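Chie Kikuchi on 106 Chairs and the Trouble with Orange

Chie Kikuchi has been refinishing furniture in Skidelby for most of her adult life. She started by stripping pub tables for her uncle, moved on to church pews, and now takes in whatever people bring through the door. Her shop is on the ground floor of an old seed warehouse. We talked there in April, at the back, next to a radiator she told me not to lean on.

She had just finished the biggest order of her career, 106 chairs for a concert hall. The hall wanted them to match. They had been bought in batches over many years and none of the batches had been finished the same way.

"I told them at the start that they wouldn't match perfectly," she said. "Wood takes color how it wants. I could get them close enough that you wouldn't notice from the aisle, and that's what I put in writing."

The work took her and her assistant, Wiremu Waaka, the whole winter. Waaka did most of the stripping. Kikuchi mixed the stain in small lots and wrote the proportions in pencil on the wall above the bench, where they still are.

Color is what customers argue about, she said. When she was starting out everyone asked for dark. Then for a long time they wanted everything pale, or painted white, and she spent years covering up good wood. Now the warm shades have come back, and she gets asked for orange more than she ever expected.

"People bring me a picture on their phone and say, that one. But the screen is lit from behind and their hallway isn't. So I make them take a sample board home for 2 weeks. Look at it in the morning, look at it with the lamp on. Half of them come back and ask for something quieter."

The ones who don't change their minds are usually pleased. She mentioned Tomomi Yoshida, who had a sideboard done in burnt orange and came back the next month with the matching table. 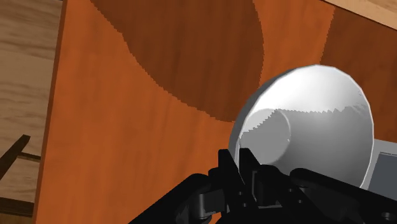 Grain, and when to leave it alone

Kikuchi is not fond of grain filler. She uses it on tabletops if someone asks for a mirror finish, but she would sooner let the grain show. A strong color can go muddy if it sits too thick, and then the wood might as well be plastic.

"Wipe it back sooner than you think," she said. "You can always put on another coat. Taking it off is a day's work."

She sands by hand for the last pass, always along the grain, and she won't do it after dark. Scratches that you miss under a ceiling light show up the minute the stain goes on. Waaka said he learned that on a wardrobe door, which he had to do over three times.

Prices and the next few months

A dining table costs 700 to strip and refinish, more if it has carved legs. She knows that a new table can be had for less. She doesn't try to talk anyone into it.

"If it's your grandmother's and you like it, pay me. If you don't like it, sell it to someone who does."

The shop has 8 jobs waiting, including a set of bookcases for Yuzuki Nomura, who runs the Oshima reading room across the river. Kikuchi hopes to start them when the weather warms up and she can keep the big doors open. Before that she has to replace the extractor fan, which she has been putting off since last fall.

I asked whether she would take on another order the size of the concert hall. She looked over at Waaka, who was cleaning brushes and didn't turn around.

"Ask me after the bookcases," she said.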